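Hebden Skin Care Drops "Miracle" Wording From Its Rosehip Oil and Asks Other Sellers to Do the Same

SEVARTON, 24 November 2018 - Hebden, a small maker of plain face and body oils, said today it will take the words "miracle," "anti-aging" and "scar-erasing" off every bottle, box and web page for its Posel rosehip seed oil. The new labels say the oil softens dry skin. They make no other claim.

The change follows a review of the company's own customer mail. Hebden went through 1591 messages about Posel received up to the end of October and sorted them by what the buyer said the oil had done. Most talked about dryness, smell or the dropper. Only 74 mentioned scars or lines at all, and the company says it could not tell from those whether the oil had anything to do with the result.

"People write to us and say their skin looks better," said Brenda Whiteley, founder of Hebden. "I'm glad to hear it. But they also slept more, or it stopped being winter, or they quit using a harsh soap. I can't put that on a label and call it proof, and I don't see how anyone else selling this stuff can either."

Whiteley said she is especially doubtful about the vitamin claims common in the trade. Rosehip seed oil is often sold as a rich source of vitamin C. Vitamin C dissolves in water, and a pressed seed oil holds little or none of it. Hebden's old leaflet repeated the claim for two years before a customer wrote in to question it.

"We copied it from a supplier's sheet," Whiteley said. "They had probably copied it from someone else. It should have been checked and it wasn't."

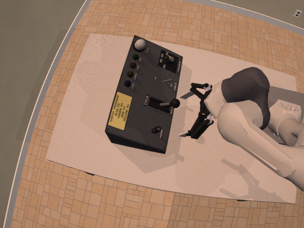
Computer rendering: robot arm and control box on a pale tabletop.

The company is also dropping its higher-priced line, Posel Mitero, which was sold as a "concentrated" version. Whiteley said the two products were the same cold-pressed oil in different glass. Anyone who bought Posel Mitero may ask for the price difference back by writing to the Hebden office in Sevarton with the order number. No receipt is needed for orders placed through the company's own site.

New labels will carry the pressing month, a use-by date and a short patch test note. Hebden suggests putting a drop on the inner arm and waiting a day before using the oil on the face. People with acne or a skin condition should talk to a doctor first, and the oil should not be put on open wounds.

Posel will now come in one size and will cost up to 5 percent less than the old standard bottle, depending on the store. Old stock will be relabeled by hand.

Asked whether plain labels would hurt sales, Whiteley said she expects they will. "Somebody will always have a bottle next to ours that promises more. I'd like shoppers to ask that seller where the promise comes from."

About Hebden
Hebden sells single-ingredient oils for skin and hair from its base in Sevarton.

Press contact: Brenda Whiteley, Hebden, Sevarton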